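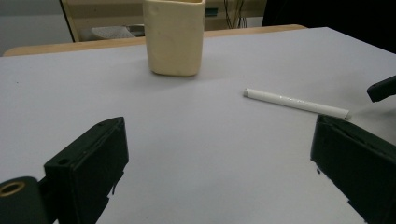
Chalk and cup on a covered table, with the gripper fingers open.

Testing a Put-Away Chore: A Guide for Sites Considering Automation
Manelmont Practical Guides
Updated 7/13/22

This guide sets out a method for deciding whether a machine can take over a small put-away chore at your site. The chore used throughout is one stick and one cup: the stick lies on the table, and it has to end up in the cup. Schools, print rooms, tailoring shops and kitchens all have some version of it. A person does it without looking up from a conversation. Machines do it well on some days and poorly on others, and the purpose of a test is to find out how often each occurs under your own conditions.

The method requires a table, a cup, a box of chalk and the better part of two working days. It does not require programming knowledge on the part of the site. The supplier's operator runs the machine; your staff set out the objects and keep the score sheet.

Before you begin

Write down the chore in one sentence. "Put the stick in the cup" is sufficient. "Tidy the table" is not, as two people will disagree about when it has been done.

Agree with the supplier on what counts as one attempt. We recommend that an attempt start when the operator says "go" and end when the stick is at rest in the cup, when the stick has left the table, or when 60 seconds have passed. A second grasp within the same attempt is allowed but must be marked.

Decide who may stop the machine. This should be one named person per session, and that person should not also be keeping the score.

Step 1. Prepare the surface

Cover the table with a plain, light sheet and smooth it flat to the edges. A dark stick will show up well on it. White chalk will not, and for this reason it should be part of the test — a machine that finds only the easy objects will need someone standing beside it. Wipe the sheet between sessions. Chalk dust changes how the fingers hold, and the change is gradual enough to be missed.

Step 2. Choose the objects

Use at least three kinds of stick. Our standard set is whole chalk, broken chalk and a marker. Broken pieces shorter than the width of the gripper fingers should be kept for a separate session, and their results reported separately.

Choose a cup that your staff would in fact use. A square cup with rounded corners is a fair middle choice. Do not glue or tape it down. If the machine knocks the cup over, the attempt has failed, whether or not the stick went in first.

Step 3. Record the human standard

Have two members of staff each do the chore by hand, and then with hand-held grippers. The first set of times tells you what the chore costs at present. The second shows how much of the difficulty comes from the fingers alone, before any question of software arises. At the Jusent workshop the staff were slower with grippers than they had expected to be, and most of the lost time went into turning the stick upright over the cup.

Allow ten minutes of practice before timing anyone with grippers. Work with both hands if the machine has two arms.

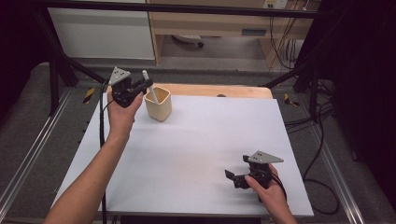
Anouk Timmermans wrote to us after the first edition of this guide to argue that the human standard is set too low. In her view, a person holding grippers should be timed while also answering a question from a colleague, as that is how chores are done in any real room, and a machine that needs silence and a cleared table has not yet replaced anyone. We have not adopted the suggestion as a rule, but sites with busy rooms may wish to add it as an extra session.

Step 4. Place the stick

Mark out positions on a paper plan of the table, not on the sheet. Include positions near the far edge and positions close to the cup. Vary the angle as well: pointing at the cup, across it, and diagonal. The score keeper draws the next position from a shuffled stack of cards, places the stick, and steps back. The operator must not choose the position and must not see the card.

Step 5. Run the attempts

Run the machine in sessions of one hour with a break between them. Record each attempt on its own line, with the position, the kind of stick, the result and a short remark. The remarks matter more than sites expect. "Gripped, then rolled" and "did not see it" are both failures, but they call for different repairs and carry different prices.

Do not discard attempts because something unusual happened. If a cable caught or a light was switched off, enter the attempt and say so.

We ask for 800 attempts before any purchase is discussed. Smaller tests have misled more than one site, including ours.

Step 6. Read the results

Divide successes by all attempts, with stopped attempts counted as failures. Then do the same for each kind of stick. A single overall figure hides a great deal.

In our own test of an Antoniadis two-arm unit, 591 of 800 attempts ended with the stick in the cup. The marker accounted for very few of the failures. Whole chalk was dropped during the turn, and broken chalk was often pushed along the sheet before it was gripped. Six attempts were stopped by hand. Geert Cuypers, the named stopper for those sessions, recommended that the button be moved to the score keeper's side of the room, and this has been done.

Can a machine do the chore yet?

For a put-away chore of this kind, our present answer is that a machine can do it with a person nearby. It cannot yet be left alone with the chore. A stick on the floor stays on the floor until someone picks it up, and a cup that has fallen over tends to be followed by several more failures in a row.

Shop floors are somewhat further along than homes. Parts arrive in known places, lighting is steady, and the same task may repeat 2601 times before anything about it changes. A kitchen table offers none of this. Sites should therefore be careful about applying a supplier's shop-floor results to classrooms, offices or living areas.

There is also the matter of cost. If the chore takes a member of staff a few seconds at the end of the day, no success rate will repay the machine. The test is worth running where the chore is frequent, dull and in the way of other work. Bart Claeys of our Hokgate site estimates that most requests he receives could be settled by giving people a second cup.

Repeating the test

Repeat the full test after any change to the fingers, the cameras or the software, and keep the old score sheets with the new ones. Use the same cup. If the cup must be replaced, run one session with each before retiring the old one.

Blank score sheets and position cards may be requested from Assunta Vitale at the Manelmont office. Completed sheets are welcome, including those from tests that were abandoned. Please write the name of the score keeper on every page and number the pages by hand.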